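Table Tops: Frequently Asked Questions

Do I need the Ritia oil on a pale top?
Probably not. Mireille Matar at our Wasthorpe shop tried it on two offcuts in January and neither of us could tell them apart by spring. Soap and water did as well. The tin says 18 coats of protection, whatever that means.

Will small dark specks sand out?
Some will. Wipe first, with a damp cloth, before you believe anyone who wants to sell you a sander. If a speck stays put it may be part of the board, and sanding a thin surface to chase it is a poor trade.
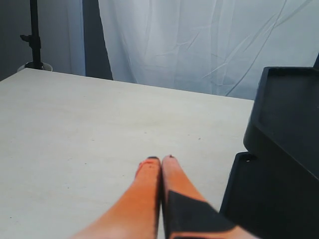 If you must sand, use 300 grit and stop early. We have seen more tops spoiled by enthusiasm than by stains.

Is a matte finish harder to keep clean?
So we keep hearing. I doubt it – gloss shows every smear, and people just notice it sooner.

Should I pay for the Tannous cover?
It costs $37 and it's a sheet of plastic. Clokomholm customers seem to like it. I'd put the money toward coasters.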